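Can a Robot Do My Chores Yet? Your Questions, My Answers

I write about home and workshop machines for a small blog, and the same questions land in my inbox over and over (hello to everyone who wrote in after the November post!). So I've put them all on one page. I'm not an engineer, I just read a lot, visit whoever will let me in the door, and do far too much laundry.

So, can I buy a robot that does the dishes?

You already did, probably. It's called a dishwasher, and it's great. What you can't buy is the thing that clears the table, scrapes the plates, loads the racks and puts everything back in the cupboard. I've seen two-armed machines do bits of that, one dish at a time, and it's fun to watch for the first few minutes. Then you start wanting to reach in and help.

Why is picking up a bowl so hard? My toddler can do it.

Your toddler has skin! A bowl is curved, it's often shiny, and most robot grippers are two stiff fingers that have to land on the rim at a decent angle. Shiny things are a pain for cameras too, as the light slides around on them when the camera moves. Then there's tilting, and letting go. I used to think grabbing was the whole problem, but setting a bowl down gently next to another bowl is its own little nightmare.

Do both arms really work together?

Sometimes. A lot of the time one arm does the job and the other waits its turn. The tasks I like best are the ones where one hand has to stay near something while the other brings a second thing over. You do this all day without thinking (try putting a lid on a jar one-handed). 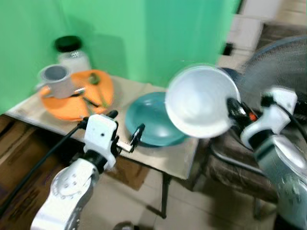

By the Pimau Home Machines desk
Posted May 7, 2022

The white bowl on the right is the one to look at, tipped over in the gripper and blurry from the arm moving. The teal one is sitting on the table near the other hand. Bowls, a mug, a tray: this is the kind of stuff I mean when I say "kitchen chores," and I'd take a robot that was merely okay with all of it over one that's brilliant with one cup.

How slow is slow?

Slow. At the Mokberg open house I timed a machine clearing a small table, and it took 210 seconds for 7 things. I did the same table while holding a coffee and it was over before I'd had a sip. But speed is the part I worry about least. I don't care if it takes all night, as long as I'm asleep and nothing breaks.

What about shops and factories? Aren't they way ahead?

For work that repeats, yes, by miles. If the same part shows up in the same spot facing the same way, a machine will happily beat you at it. The trouble starts with mixed bins, floppy bags, tangled cables, and anything that arrives "sort of over there." The folks at Shahbazi, a packing shop I visited, have an arm that stacks boxes all shift and a person who handles everything that isn't a box. That split felt about right to me.

Which chores would you hand over today?

Vacuuming, with the floor picked up first. Mowing, if your yard is simple. Wiping a big flat table, maybe, if somebody else clears it. I would not hand over folding, glassware, or anything involving the cat.

Are the videos I see online real?

Many of them are, but check for a couple of things. Is it sped up? There's often a little "4x" in a corner. And is a person steering the arms from off camera? That's a perfectly good way to teach a machine, it just doesn't tell you what the machine can do on its own. I ask every time now, and most people are nice about it.

Does it learn my kitchen, or do I have to set it up?

Depends who you ask. A team at Gendale told me they went through 142 practice tries of one table-setting job before they were happy, and then they swapped in a different mug and it got shaky again. Your kitchen has a lot more than one mug. Mine has a whole shelf of them, all with different handles.

So when?

I get this one more than any other and I keep dodging it. Simple tidying in a real home, with someone nearby to rescue it? I could see that in a few years. A machine I'd leave alone with my grandmother's plates? No guess from me. If you've tried one at home, or you work with them and think I've got something wrong, please write in and I'll add it to the page.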